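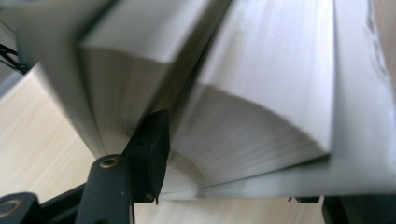
Progress report to Heltex: gripper comparison, August

Prepared by Anas Samir for the Farouk workshop. Copied to Sherif Tawfik.

1. Where we are

The grant asked us to compare two grippers on handling paper and books, and to say whether either is worth buying in number for the reading room. We are a bit over halfway through. My view so far is that neither is ready, and I would rather write that now than in the final report when the money has gone.

The two on trial are the Flulov hand-held unit and the Livach two-jaw, which sits on the fixed arm. The Flulov came first and has had most of the bench time. The Livach arrived late and then needed a different cable, so its figures are thinner and should be read that way.

2. What we tried

Each trial starts with a thick book lying open on the table. The operator, or the arm, has to get one finger into the gap between the two blocks of pages, turn part of the block over, and come out again without creasing anything. We did 395 trials with the Flulov and stopped there to look at the results before doing more. The plan says 900 across both.

I had expected the turning to be the hard part. Getting the finger in is worse. The tip is squared off and awkward for this sort of work, and if it goes in at a poor angle it pushes the whole block up and takes far more pages than wanted. Sherif thinks this can be trained out of the operator. He may be right, but he is also our best operator, and his results are well ahead of everyone else's. A tool that only works in Sherif's hands is not much use to you.

3. The camera

The supplier's leaflet says the camera on the gripper can follow a page edge at normal working speed. I don't believe it on what we have. Close in to the book, and with any quick movement, the paper blurs. White paper against white paper gives it little to go on even in good even light. Slower movements help, but then each trial takes so long that a person with a ruler would beat it easily.

We asked the supplier what speed they had used for the claim and got a second copy of the leaflet.

4. Damage

16 sheets creased badly enough to write down, all with the Flulov. All were in scrap books bought for the purpose. No library stock has been used and I don't want any used until this number is a good deal lower.

5. Livach

Too early to say much. It holds a closed book well. On open pages it has been clumsy, though part of that may be our own set-up – the arm mount had some play in it and we only found this after the first batch. Those trials will be thrown out and run again.

6. Money and time

Spending is within the budget. The repeat of the Livach batch will cost us up to 2 weeks, and I can't see where we would win them back. I would ask you to agree a later date for the final report now.

7. What we ask for

Agreement to try a thinner, rounded fingertip on the Flulov before going on to the full 900. Sherif has drawn one and the workshop can make it cheaply.

No order for further units of either kind until the repeat trials are in. I know Heltex would like to place one early to get the discount. On the present results I would let the discount go.

Trial sheets are in the shared folder, including the ones that went badly.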